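Chapter 5
Learning to Handle Cloth from Hand-Held Demonstrations

A rigid part has six numbers that fix its place in space. A piece of cloth has no such short list. Pull one corner and the rest follows in a way that depends on folds, friction and weight. This chapter covers a method that avoids modeling the cloth and learns the motion directly from people working with a hand-held gripper.

5.1 The Gurville Bed Set

Villads Frandsen collected the Gurville set in bedrooms in ordinary use. The operator holds the gripper, and a wide-angle camera on the tool records each motion.
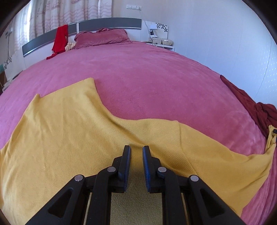 Why is the camera mounted on the tool and not on a wall? The policy must later run on a robot arm that carries the same camera in the same position, so training and use share one view.

The full set holds 3,308 demonstrations. After those with lost tracking were removed, 2,772 remained for training. Each is stored as a video, a path of tool positions and a record of finger opening.

We use cookies to remember your reading position. Accept | Manage settings

5.2 Choosing the Grasp Point

Most failures in the early Clundell trials came from the approach. Fingers that close too high catch no fabric. Fingers that close too low press into the bedding and pick up two layers.

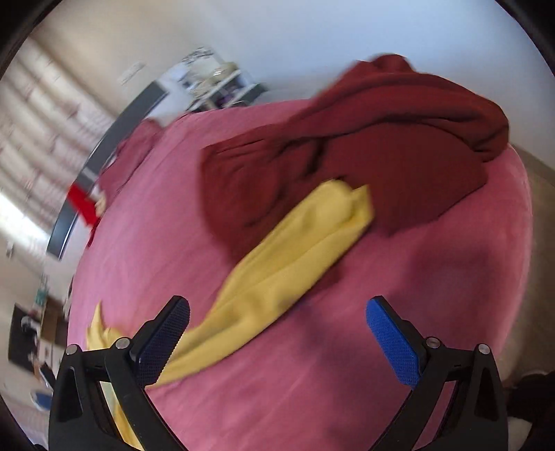 The Rorard policy treats height as an output of its own. It predicts the next tool position and, separately, the distance from fingertip to fabric. The second term is weighted more heavily during the last 140 milliseconds before closing. Garg's loss, derived in Section 5.4, gives the form of this weighting.

Color helps only when the layers differ in color. Where they match, the policy has to rely on shading and weave, and the error in predicted height grows.
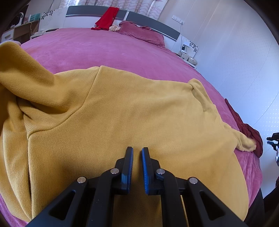
Figure 5.3. Fingertips above a yellow hooded sweatshirt on a pink bedspread.

Section 5.3 sets out the notation. Readers who know behavior cloning may go straight to Section 5.4.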